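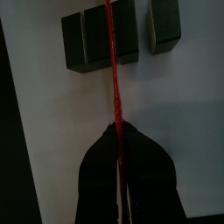
Sorkeo Sewing Room: progress report to the Vunard Fund
Report covers July to the end of the year
Submitted January 1, 2026
Prepared by Catríona Ó Riain

Where we are

The back room is painted, the wall is in use and we are sewing! When I last wrote to you we had a room full of boxes, a damp patch by the window and a drawing of what we hoped to do. The damp patch has been dealt with (a gutter, in the end), the boxes are down to a small pile under the long table, and the drawing has been followed fairly closely, apart from a few changes I'll explain further on.

Your grant was for turning the back room into a place where people can mend and make bags, straps, aprons and other heavy cloth things, with proper storage so that half-finished work can stay out and be picked up again the next week. The storage was always the part I cared about most. In the old room everything went into lidded crates at the end of each session, and by the time people had found their own piece and shaken the creases out of it, the best part of the first hour had gone.

The wall

We kept the walls white. There was a lot of talk about this. Several of the regulars wanted a warm yellow, and I was tempted myself, but so much of what we sew is black or navy and it is very hard to see dark cloth properly in a room that isn't bright. White won, and the colour has gone into the fittings.

The dark green blocks are up and I'm delighted with them. They came from Ó Conaill, who had made shelving for the front room and already knew how uneven our plaster is. I had asked for one long rail. Their suggestion was separate blocks, fixed close together in places and further apart in others, so that bulky pieces could have more room around them. I wasn't sure until I saw them on the wall. The shade is nearly the colour of the old front door and it looks very smart against the white.

A few of the edges are showing a bit of wear already. We hold a small tin of the same paint and will touch them up in the spring, all in one go.

Cord and hanging work

Work in progress now hangs on cord. We chose red for it so that it shows up clearly against both the wall and the cloth. We tried several kinds before settling. Plain string cut into the folds, and the thick cotton rope we were given was lovely to handle but took up far too much space once it was knotted. The red cord is smooth, ties easily and holds a knot well.

The way of hanging took us a few weeks to get right. Folding a piece over the cord so that it falls on both sides does far less harm than clipping it by a corner, particularly with webbing and the heavier black cloth, which pull out of shape under their own weight. It also means you can see at a glance how far along a piece is. People have started stopping to look at each other's seams on the way to the kettle, and I've heard more useful advice passed on in front of that wall than I have ever managed to give from the front of the table.

We have a short list of rules for the wall, written up by the door:

Fold it over, don't clip it.
Pins out before it goes up.
Name tag on the cord, never on the cloth.
Wet things go in the yard.
If it has hung there for two months we will ring you.

The last one has been used a handful of times. One strap turned out to belong to a man who had moved to the coast. His sister came for it and stayed for the session, and has been coming ever since.

Sessions and people

We ran 64 sessions in the period. Most were the ordinary open ones, where people bring whatever they have, and the rest were set aside for beginners. The beginners' sessions are kept to nine places so that everyone can get help when the machine jams, and every one of them has been full. We had to start a waiting list in the autumn, which we had not planned for.

Over 150 pieces have been finished and taken home. Tote bags make up the largest share, followed by aprons and then repairs to rucksacks, which I had not expected to be so popular. Zips are the great leveller. People who have sewn all their lives will put off a rucksack zip for years, and there is quite a cheer when one goes in straight.

The strap-making has been a real pleasure. It began with a woman who wanted to replace a worn shoulder strap on her mother's bag and couldn't find anything in the shops that was the right width. She made one, then made a second with a better join, and by the end of the month there were four people at her end of the table cutting webbing. We now keep a box of buckles and sliders sorted by width. I would very much like to give straps and carrying loops a proper course of their own.

Attendance dipped when the evenings got dark, mostly among people who come by bus. We moved one of the evening sessions to the afternoon and that helped, though it lost us two people who work in the day. I haven't found a time that suits both groups and am still asking around.

Machines and tools

The two heavier sewing machines bought from the grant are from Sesetti and have been very reliable. One needed its tension looked at in the first fortnight and has been fine ever since. They cope with folded webbing without complaint, where the old domestic machines used to skip stitches or stop dead. We've kept the old ones for hems and light cotton.

Scissors have been less of a success. We bought a good set and somebody used them on cardboard within a week. The cloth scissors now have a strip of red cord tied through the handles and live in their own drawer, and the paper scissors are in a jar on the windowsill. So far so good.

Thread is being used faster than I budgeted for, black above all. I had allowed for a good spread of colours and we still have nearly all the orange.

Money

Spending is within the grant. The fittings and the work on the wall came in a little under the quote, the machines were as quoted, and paint cost slightly more than planned because the old surface drank the first coat. The main change is that we have 800 euros left in the furniture line. We had meant to buy new stools, and then a school that was changing its furniture let us have a stack of theirs for the price of the van.

I would like your agreement to move that sum to materials and to the strap course: webbing, buckles, a better stock of black thread and a second cutting mat. I have put the breakdown on the budget sheet sent with this report. If you would prefer it to go towards something in the room itself, the lighting over the far end of the table is the next thing on my list and I can get a quote quickly.

What changed from the plan

The separate blocks in place of the rail, as above.

We dropped the folding screen. It was meant to divide the cutting area from the machines, but the room feels much better open and the person cutting likes to be able to talk to the people sewing.

The fabric swap has been moved to the front room. It was drawing a crowd, and a crowd with bags of curtains does not mix well with people trying to thread a needle.

The printed pattern sheets are late. Two are done (the plain tote and the apron) and the third has been redrawn after the beginners found the folding instructions baffling. They were quite right. I followed them myself, word by word, and ended up with a bag that had its opening at the side.

Next six months

The waiting list comes first. I'd like to add another beginners' session each week and have spoken to one of our regulars about leading it with me to start with. She is a far tidier worker than I am and very patient.

Then the strap course, if you agree to the change in the budget. I have a rough outline: measuring and cutting, joins that will take weight, fitting hardware, and a last session for people to finish what they've started.

We will also look at the rest of the wall. There is enough bare white left to hang more work, and people are already eyeing it up, but I want to get through the winter and see how the cord wears before adding anything. I'd also like to try longer lengths for the bigger pieces, which at present have to be doubled up.

You would be very welcome to come and see it all. Open sessions are the best time, when the table is full and most of the talking is about zips. Bring something that needs mending, and I'll keep a machine free for you.

Catríona Ó Riain
Sorkeo Sewing Room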